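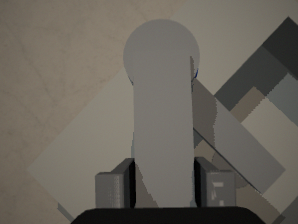 보습 크림 뚜껑을 연 다음에는 언제까지 사용하면 됩니까?
개봉한 날부터 7개월 안에 사용하시면 됩니다. 개봉하지 않은 제품은 용기 바닥에 적힌 날짜까지 보관할 수 있습니다.

칼라두(Calado) 핸드크림 무향 100ml
칼라두 핸드크림은 손을 자주 씻는 분을 위하여 만든 제품입니다. 향료를 넣지 않았고, 바른 후에 종이나 키보드를 만져도 자국이 적게 남습니다. 처방은 Augustina Bonsu가 담당하였습니다. 처음 처방은 겨울에 너무 단단해져서 12월에 오일의 비율을 다시 조정하였습니다.

사용 방법
콩알만 한 양을 손등에 먼저 덜고, 두 손등을 서로 문질러 주십시오. 손바닥은 마지막에 바릅니다. 손톱 주위가 많이 건조한 분은 자기 전에 한 번 더 바르시면 좋습니다. 상처가 있는 곳에는 사용하지 마십시오.
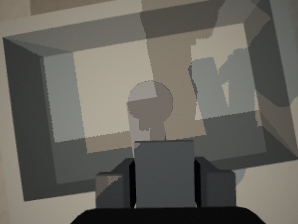 보관 온도는 40도를 넘지 않게 하여 주십시오. 여름에 자동차 안에 두면 크림이 물과 기름으로 나누어질 수 있습니다. 그렇게 된 제품은 흔들어도 원래 상태로 돌아오지 않으니 사용을 중지하여 주십시오.

주문과 배송
월요일 오전에 한 번 발송합니다. 3개 이상 주문하시면 배송비가 없습니다. 색이 진한 리필 제품은 현재 품절이며, 다시 들어오는 날은 아직 정해지지 않았습니다. 제품에 대한 문의는 Afonso Leitão에게 메일로 보내 주시면 한국어로 답장을 드립니다.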